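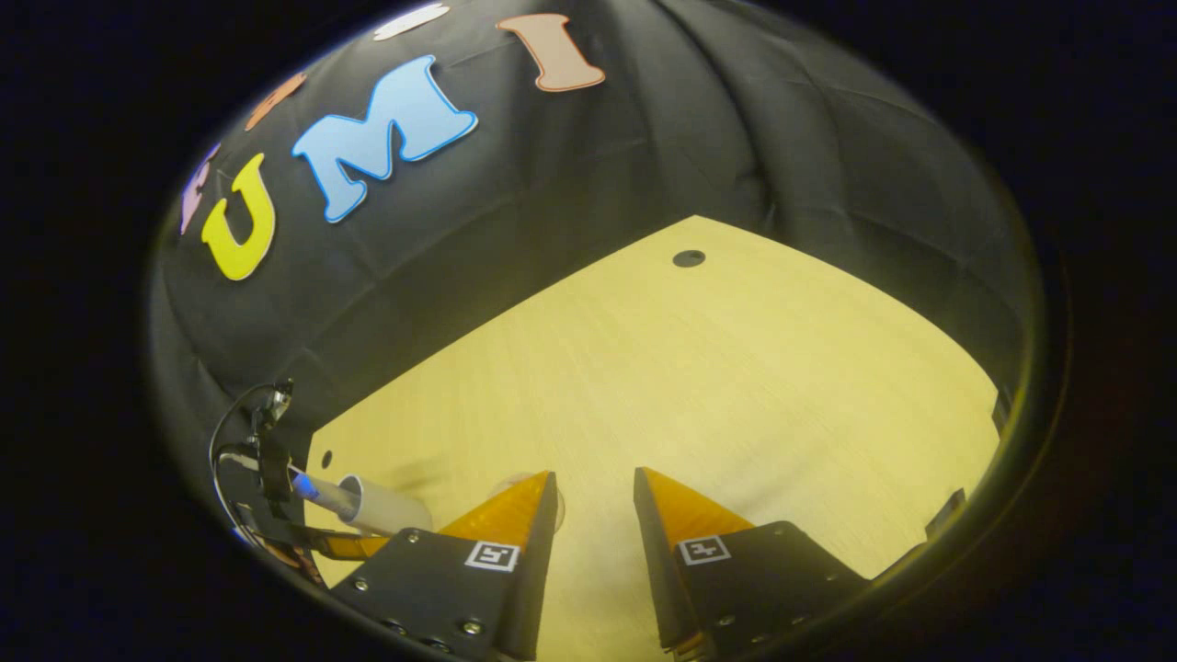

A machine that folds one towel in a morning has not done the laundry, a reader wrote under our last notice, and asked when we planned to measure the whole job. The comment went on to say that a dishwasher is a better household robot than anything with fingers, and that we should put the two side by side and publish the times.

We intend to do part of that. Suron is seeking participants for Nistby, a study of how people carry out small chores by hand, with a two-finger gripper held in the hand, and by instructing an automatic arm. Sessions begin in May at our Carnirville site.

Call for participants: Nistby household and shop-floor tasks
Posted March 2024

What is being tested

Published results on robot manipulation usually report whether a task was completed. They seldom report how long a person would have taken, how often somebody had to step in, or how much of the job was done before the trial began. A cup already standing upright in a clear space is an easier cup than one lying behind the kettle. Our aim is to record the same chore from start to finish under each condition, including the setting up and the putting away.

Our present view, for what it is worth to applicants, is that current machines manage single movements on a tidy table fairly well and whole chores poorly. We would be glad of data either way.

The tasks are:

Clearing a table of mixed light items, including tubes and cups
Capping and uncapping small containers
Sorting cutlery into a drawer tray
Folding tea towels and stacking them
Restocking a shop shelf from an open carton
Wiping a bench with objects left on it

Clear plastic is included on purpose. A transparent cup on pale timber, as on the table at the top of this notice, gives very little edge for a camera to work with, and thin tubes can roll when a fingertip meets them off centre. Both are ordinary things to pick up by hand. Participants are not asked to adjust their grip or slow down for the benefit of the recording unless the session leader says so.

Who we are looking for

We need 21 adults. No technical background is required, and applicants who work with robots for a living will be placed on a reserve list. We are keen to hear from cleaners, kitchen hands, shelf packers, aged care workers and anyone else who does this labour as a paid job. People who do most of the housework at home are equally welcome.

You should be able to stand or sit at a bench for up to an hour and lift a light tool with either hand. The bench height can be changed. Please tell us beforehand about any wrist or shoulder injury, as the hand-held tool puts more load on the forearm than its size suggests. Glasses are fine. Rings and watches need to come off.

What is involved

Each participant attends six sessions of 60 minutes. The first is practice and is not scored. Sessions two and three are by hand, four and five use the gripper tool, and the last is spent giving instructions to the arm and recording when you would have taken over. There is a short break halfway through each session.

The tool carries a wide-angle camera which records the work area and may pick up your hands, sleeves and voice. Recordings are stored under a participant number. You may ask for yours to be deleted at any time before the results are written up, without giving a reason and without losing payment for sessions attended.

Payment

$300 in total, paid as an equal amount after each session. Bus fares within Carnirville are refunded separately if you keep the ticket. The study is paid for by a Londoño grant, which covers participant costs and bench time. The funder does not receive raw recordings and has no say in the choice of tasks.

How to apply

Fill in the short form at the Suron front desk or request it through the contact page. State which weekdays suit you, whether evenings are possible, your preferred hand, and which of the tasks above you do regularly. One or two lines on how you would clear a table, in what order, would be useful for planning but will not affect selection.

We reply to all applicants, including those we cannot place. Parking is at the rear of the building. The lift is working again.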